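Sunday robot thread! Spent the day teleoperating the arm through kitchen chores with Zsolt Szabó and I'm so happy with how it's going 🧵

Two hours in, my hands finally stopped fighting the controls. Slow wrist, small moves — the demos look way smoother now.

We're at 78 demos of moving stuff between the basket and the fridge. Goal is 300 by the end of August!

Best trick so far: start over after every fumble and keep only the clean runs. Zsolt got 10 in a row and did a little dance.

Next up, fridge doors!! 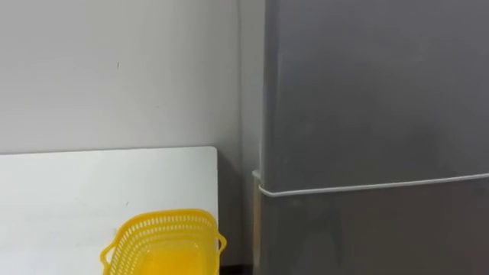
Yellow basket, gray fridge, my whole weekend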